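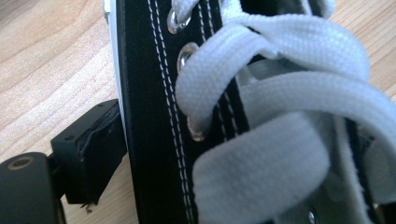
A black canvas high-top with flat white laces.

The Written Recipe Deserves a Place in the Public Kitchen

Community cooking programs have moved steadily away from the printed recipe. At the Brodetti Center, where adult classes meet every Friday evening, participants now learn most dishes by watching a demonstration and repeating it at the stove. The approach has clear merits. It suits people who read slowly or in another language, and it teaches the hand and the nose to do their share of the work. It is the position of this column, however, that the printed recipe has been retired too soon, and that programs receiving public support should restore it.

A demonstration lasts as long as memory allows. A participant who makes a lentil soup on Friday may recall the onions, the cumin and the lemon, and yet forget when the salt went in or how much water the pot required. A sheet of paper taped inside a cupboard door answers these questions for years. It can be corrected in pencil, copied for a sister, and cooked from on an evening when the cook is tired and does not wish to think.

The Callesura Food Education Fund reviewed 13 programs in its most recent cycle. Only 2 of them sent participants home with written instructions for every dish taught. Several others relied on short videos, and these are a poor substitute at the counter. A cook with flour on both hands cannot easily return to the point at which the dough was folded. Video also tends to hurry past the dull parts, and beginners most often go wrong in the dull parts: draining, resting, waiting for the pan.
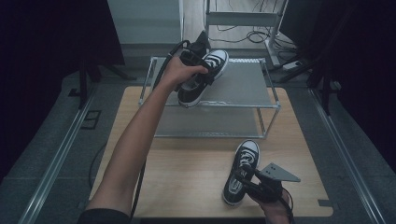

What a Good Recipe Should Contain

A return to print should not mean a return to careless print. Many older handouts assumed knowledge that their readers did not have. "Cook until done" is of little help to a person who has never roasted a chicken. A useful recipe states the size of the pan, the level of the heat and the signs by which the cook may judge progress – the edges browning, the sauce coating a spoon, the potato giving way to a knife. Quantities should appear in cups and in grams. Substitutions should be listed where they work and ruled out where they do not.

The Mittal Library has shown what is possible. Its collection of 427 household recipes, gathered from residents of the Kirance district, was edited to a common format and tested in ordinary home kitchens before printing. Almost 50 were revised after testing, most often because an oven time was wrong or a step had been left out. The finished sheets are plain, one dish to a page, in large type. They are borrowed constantly, and many come back stained.

Some instructors object that written recipes make timid cooks, who will not add a pinch of anything without permission. The concern is a fair one, though it applies chiefly to the first months of learning. Most people who cook freely once followed directions closely. A cook who has made the same bean stew several times from the page will begin to alter it without being told to do so.

The cost of printing is modest beside that of ingredients, equipment and staff time. Programs applying for renewal in July should be asked to provide a tested, legible recipe for each dish they teach, and funders should be prepared to pay for the testing.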